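My brother-in-law's old turntable, and what I did with it

January 4, 2020

I had meant to write this up before Christmas, but the house was full and there was always somebody wanting a cup of tea or a lift to the station, so it has had to wait. The short version is that I own a record player again after a gap of far too many years, and I am very happy (and a bit poorer).

It's a Delari, belt drive, with a heavy platter and a lid that has gone slightly yellow. My brother-in-law had it in his loft and said I could take it if I carried it down the ladder myself. It came with a box of 100 LPs, mostly folk and brass bands, and a moving magnet cartridge that Kausar Memon took one look at and told me to throw away. Kausar has been mending hi-fi since before I could reach the shelf it sat on, so I did as I was told.

The new cartridge is a Sunier, the cheaper of the 2 they make. I spent a whole evening setting it up with a paper protractor and a torch between my teeth, and I got the tracking force wrong twice before it stopped skating off across the first track.
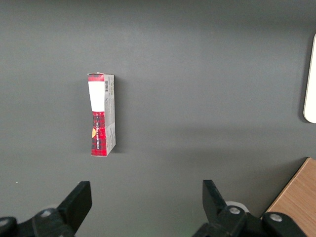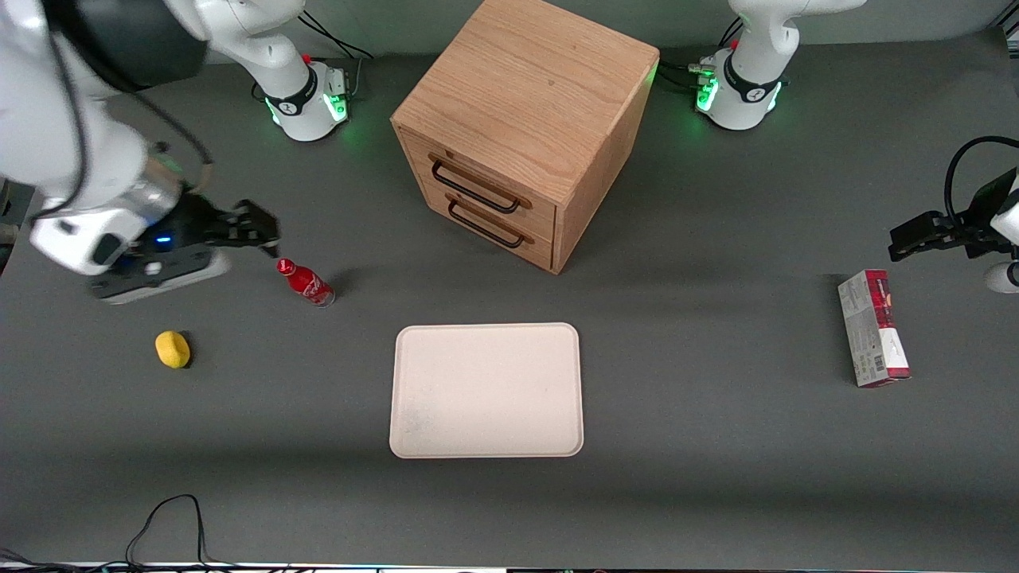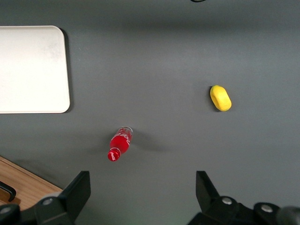

Then there was the hum. Oh, the hum! It was low and steady and it got worse when I touched the tonearm, so I blamed the cartridge, then the leads, then the amplifier, and I rang Farzana Rajput, who listened to it down the phone and asked whether I had connected the earth wire. I had not. It was tucked round the back, perfectly tidy, still held with the little twist of tape from the loft. One turn of a screw and the room went quiet.

So what does it sound like? Warmer than I expected in the middle, a touch soft in the bass, and lovely on voices. I played a choir record that Wubit Tesfamariam lent me and sat through both sides without getting up, which I never manage with the CD player. There is some surface noise on the older discs, but a proper clean has helped a good deal, and I find I stop noticing the rest once the music gets going.

I am still using my small bookshelf speakers, on stands that are a little too short for my chair. Wulan Hartono thinks I should move them further from the wall before I spend anything else, and she is probably right, though it will mean shifting the sofa and having a conversation about it first. I'd like to try a separate phono stage in March if I can find one second-hand. If anybody has a spare belt for a Delari, please do leave me a comment, as mine is looking rather tired.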